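Keeping a Light Wood Worktable Clean and Useful

I have a worktable with a pale top, and I work on it almost every day. When I bought it, my brother told me that a light color is a mistake for a workshop, that I will see every spot. He was right that I see every spot. But I like it, because a small screw is easy to find on a pale surface, and on my old dark bench I lost them all the time.

Many readers of this page asked me how I care for the table and how I keep the small parts in order. I write down my way. Maybe your way is different and also good.

First, the daily cleaning

At the end of the work I brush the top with a soft hand brush, always in the direction of the grain. Then I take a cotton cloth, make it damp with plain lukewarm water, squeeze it very well, and wipe one time. After this comes a dry cloth. It takes maybe two minutes. Please do not let water stand on the wood, also not a wet cup. A ring from a cup goes into the wood faster than you think.

I don't use kitchen spray on it. I tried this in my first year and the top became dull in the place where I sprayed the most, on the left side, where I am always sitting.

Faint smudges from hands

These are the most common marks, and they come from the oil on the skin. If the damp cloth does not take them away, put one small drop of dish soap into a bowl of water and wipe again, then wipe with clean water, then dry. For older smudges I use a white eraser, the same kind that children have in school. Rub lightly and brush the crumbs away. Don't use the pink eraser. It left a pink shadow on my table and I needed sandpaper to remove it.

Sanding and oil

Once a year, usually in February when I have less work, I empty the whole table and sand it. I begin with paper of grit 175 from the Haslinger shop near my house (it is their own numbering, so take the nearest one that you can find). Then I finish by hand with 300. Going up to 600 is possible, and the wood feels very nice, but on my table the oil did not go in so well after that.

For the oil I use Drurnora, the clear one. Put a little on a cloth, rub it in with the grain, wait twenty minutes, and wipe away everything that is still wet. Then leave the table alone until the next morning. Important: cloths with oil can start to burn by themselves when they lie in a pile. I hang mine outside, spread open, until they are hard and dry, and only then I throw them away.

A place for the small pieces

I print many things from plastic: hooks, spacers, rings, handles for drawers. Before, they were lying everywhere. Now I keep one round container at the back of the table, and most of the loose plastic pieces go in it, standing up if they are tall. It is not a perfect system, but fewer pieces lie around on the table and I can reach everything without standing up.
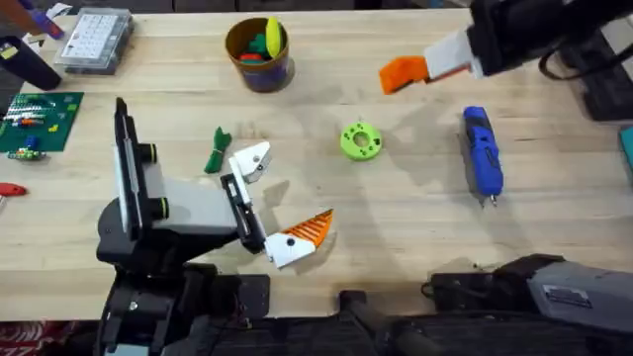 The rule with such a container is that it has to stay small. I used a big bucket for some months and it was a mistake. I could never find the piece I needed, and I printed the same spacer again and again. When my container is full, I turn it out on a towel and sort. The towel is there so that the pieces don't jump on the floor.

Bright colors help too. I choose lime green, yellow, and orange for parts that I pick up often. A white part on pale wood is hard to see in the evening when the lamp is low.

Flat pieces, like rings and discs, go to the bottom of a container and hide there. If you have many of them, put them on a string or on a wooden peg. Shadi Zein wrote to me that she uses the paper holder from the kitchen, the standing type, and puts all her rings on it by size. I copied this at home for the bigger ones and it works well.

Cables

A cable that lies across the top catches your sleeve, and it also pulls things down. Lead it along the side or the back and fix it under the edge. I use cloth tape or soft straps that can be opened again. Gurkard makes straps in a pack that was enough for my whole room. Leave a little loop at any part that moves, or the cable will be pulled hard and break inside where you cannot see it.

If something heavy is standing on the table

Clamps and heavy feet press marks into soft wood. Put a piece of thick felt or cork under them. Check the clamps again after a week, as the cork becomes thinner and the clamp gets loose. For a dent that is already there, lay a damp cloth over it and touch it shortly with a warm iron. The wood fibers rise up again, in most cases. Let it dry completely before you sand.

Glue drops

Wait until they are hard. I know it is difficult to wait! But if you wipe soft glue, you push it into the grain and then the oil will not go in at that place. When it is hard, lift it with an old plastic card. A metal scraper is faster, but it makes scratches, and on a light table you will look at this scratch for years.

I had also a question about the Nendonon table mats. I have only the small one, and I put it down when I cut with a knife. It lies flat and the back does not color the wood. About the large mat I can't say anything yet.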